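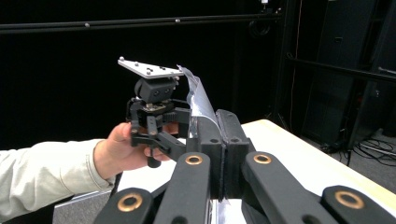 What does the Flokar hand-held pair give us that the leader arms don't?
Lighter kit and quicker set-up. One person can put on both grippers and be recording within a few minutes, with no arm to power up or home. The price is that force at the fingers is felt by the operator and is not logged.

August, bench notes, Lurndale. Flokar pair on loan, second week. KR operating, HG on the logging PC, my notes (UB).

Started 9.20. Firmware left as delivered. Clock offset between left and right checked against the flash card before and after the morning block: 2 ms before, 2 ms after. Good enough for us. The supplier's sheet asks for a recheck every hour and I don't see the need at this drift.

Jaw zero on the right unit had moved since last night. Closed fully it read 0.4 mm open. Re-zeroed with the shim, then repeated cold after lunch: no change. Mohit thinks the encoder coupling is slipping when the fingers are forced shut against each other. Haris to put a paint mark across the coupling so we can tell.

Thin film and soft packets are what the client cares about, so most of the day went on those. Parallel jaws are all right on a packet edge if the approach is flat. Coming in steep, the pads push the edge down before they close on it. 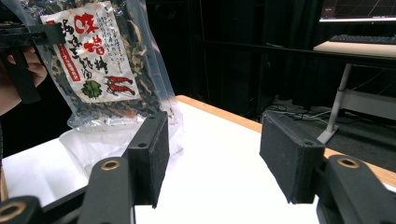

Pads: the foam is comfortable to work with but gives a soft stop, so the logged width at grip depends on how hard the trigger is squeezed. Kiran's repeats on the same packet edge spread by more than a millimetre. Agustina has a harder rubber from the Zheng trial that might fit with new screws. To try before we comment on pads in the report.

Block totals: 40 takes, 16 rejected. Most rejects were tracking loss with the wrists crossed, the remainder late starts. Running total for the loan is 1,442 takes, including the ones from before the mount was changed, which should be kept in their own folder.

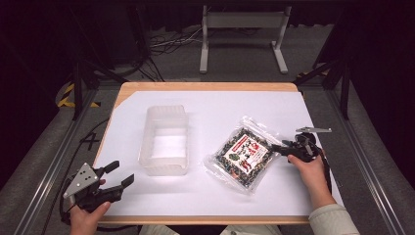

Two-handed work is where the tracking loss bites. If the wrists stay apart the pose holds; let one pass over the other and the lower unit drops out for roughly a second. Grosus claim their set copes with this. Ask them for raw logs, no more videos.

Operator comments (KR): trigger return spring too stiff on the left, forearm tired by 11. Cable at the right wrist pulls when turning the palm up. Would accept both for short sessions.

Open:
Paint mark on right coupling (HG)
Harder pads, screw length to be checked (AB)
Repeat crossed-wrist takes with exposure shortened (KR, MR)
Written quote for spare links and bushings, still not received

Stopped 16.10. Both units back on charge, logs copied to the shared drive, right unit showing a low battery warning at 30 per cent again.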